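Lamps and Leads: the Etden sorting day

Welcome to the gallery from our sorting day at Etden, held on Saturday 10th September. If you have never been to one, the idea is simple enough. Everybody has a drawer at home with chargers in it, and most of us have a lamp that has been standing in the spare room with its flex in a knot, and twice a year we get together, put the kettle on and go through the lot — usually with a good deal more talking than sorting.

The hall at Stirkley was being painted, so we were in the long room at Etden instead, and I must say I liked it very much. There is plenty of space to spread out and the tables are a good height if you have a bad back, as I do.

I have kept the gallery short this time, and the captions long, which those of you who know me will have expected!

A word about chargers first. Please do bring the block and the lead together if you possibly can, with an elastic band round them, and put a scrap of paper under the band saying what they used to charge. It saves such a lot of head-scratching. Blocks with two sockets are always welcome and find a new home quickly, as do the taller ones with a whole row of ports, which are lovely for a family kitchen where everybody wants plugging in at once.

Chargers and a table lamp, with the flex still to be untangled

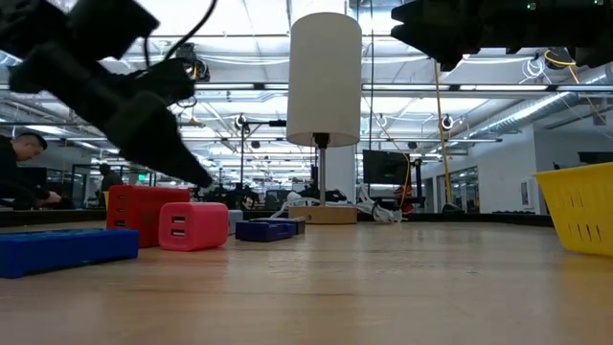

Flexes are my own favourite job, I confess. Start from the plug end, never pull, and let the loops fall open on the table before you try to wind anything. A long white flex wants to be coiled loosely, about the width of your hand, and tied with something soft. For pale shades, a dry brush from top to bottom does wonders, and a wooden base only needs a barely damp cloth and then a dry one.

Anything left without a home goes over to the shelves at Tapia, where you are welcome to have a rummage. We shall be doing it all again in November, back at Stirkley if the paint is dry, so do start looking in those drawers — and bring a cake if you are able.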